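What Are Those Tiny Pencil Numbers on a Print?

Have you ever been in a gallery or a library with art on the walls and put your nose right up close to a picture? I do it all the time (I have been asked to step back more than once). If the picture is a print, you might spot something funny at the bottom, just under the art. It looks like a fraction, written in pencil. Like this: 14/46.

When I was nine I thought it was a math problem somebody forgot to finish. I wanted to finish it for them! Luckily I didn't have a pencil.

First, what's a print?

A painting gets made once. The artist puts paint on the canvas, and there's one of it. If you want a second one, somebody has to paint the whole thing over again.

A print works more like a rubber stamp. The artist makes a picture on something hard and flat, maybe a block of wood, a sheet of metal, or a piece of linoleum, the same stuff that some kitchen floors are made of. Printmakers call this the block or the plate. They roll sticky ink over it, lay a sheet of paper on top, and press down really hard. Peel off the paper and there's your picture, only backward! If you carve your name into a block the normal way, it prints in mirror writing. I have made this mistake on a birthday card for my own mother.

Then you can ink the block again and make another one. And another one.

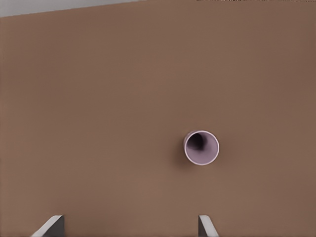 So how many do you make? That's up to the artist. Let's say an artist named Chiyo Oshima carves a picture of a snowy harbor and calls it Finuvik. Chiyo happens to be a friend of mine and this is a real print of hers, so I know how it went. She decided on 46 copies. That whole bunch of 46 is called an edition. You say it like "uh-DISH-un."

When the ink on all of them was good and dry, she sat down with a sharp pencil and wrote on every single one. On the left she put the numbers, in the middle she put the title, and on the right she signed her name. Not every artist puts things in exactly that order, but lots of them do.

How to read the numbers

The bottom number tells you how many are in the edition. The top number tells you which one you're looking at. So 14/46 means "this is number 14, and there are 46 of us." I like to think of the prints as a very big family where everybody looks alike.

You don't do anything with the fraction. No dividing. No finding the lowest common anything. Print 23/46 is not "one half" of a print, even though your teacher would say those are the same!

Is number 1 the best one?

This is the question kids ask me most when I visit schools, and the answer is no, or at least, usually no. People sometimes guess that number 1 came off the press first. It might have, but prints get hung up to dry, taken down, stacked, looked at, shuffled, and stacked again. Povilas Org, who runs the press at the Driltside Print Room where I make my own things, numbers his from the top of the pile, and he couldn't tell you which one he printed first if you offered him cake.

There are some kinds of plates that wear down a little every time they go through the press. With a drypoint, for example, the artist scratches lines into metal, and the scratches have fuzzy edges that hold the ink and make it look soft and velvety. The fuzz gets squashed flat after a while. For those, an early print can look different from a late one. With a wood or linoleum block you'd have a hard time telling them apart.

What if there are letters and no numbers?

Good spotting. Sometimes you'll see A/P or just AP. That stands for "artist's proof." A proof is an extra print outside the numbered ones, and the artist gets to keep a few of these. Chiyo gave me an A/P of Finuvik and I have it over my desk. It has a tiny blue thumbprint on the back, which I love.

There are also trial proofs. Those are the tests you make along the way, when you're finding out that your boat looks like a shoe. My record is 34 trial proofs for one picture of a goose. The goose still came out grumpy.

And once in a while you'll see B.A.T. It has nothing to do with bats, sadly. It's short for some French words, bon à tirer, that mean "good to print." It's the one perfect sheet that the printer tries to match every time.

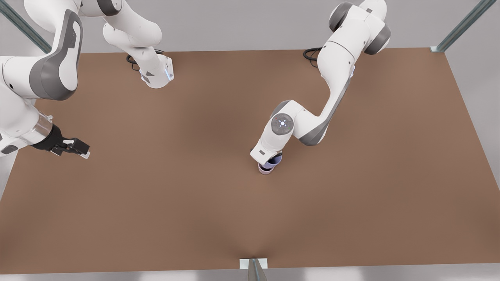

Two white robot arms above a brown tabletop.

Why stop at 46? Why not a million?

Well, for one thing, your arms would fall off. Turning the big wheel on our press (it's a Kütt, it's green, and it squeaks) is hard work, and you have to ink the block fresh each time.

The other reason is a kind of promise. If the artist says there are 46, then the people who buy one know there won't be a surprise pile of more next year. To keep the promise, some artists cut a big scratch right across the block when they're done. It's called canceling the plate. The first time I watched someone do it I yelled "No!" out loud.

Some prints aren't numbered at all, and that's fine too. It's called an open edition. I printed a little radish for a seed packet once, on Zunmont paper, and I kept on going every January until I'd made 1,819 of them. No pencil numbers on those. I'd still be writing!

Why pencil?

Pencil doesn't fade much, and it doesn't soak into the paper and spread the way a marker can. It also sits in a little dent in the paper, so you can sometimes see the writing shine if you tilt your head.

Make your own edition

You'll need a clean foam tray (the flat kind), a dull pencil, washable paint, a sponge, and paper.

Draw on the foam with the pencil, pressing hard enough to make a groove but not a hole. Dab a thin layer of paint on it with the sponge. Put your paper on top, rub it all over with your hand, and peel it off slowly from one corner.

Do that five times. Let them dry, then choose the ones you like. If you like four, your edition is four, and you write 1/4, 2/4, 3/4, and 4/4. The smudgy one can be your trial proof. Write your title, sign your name on the right, and remember that any letters you drew in the foam will come out backward.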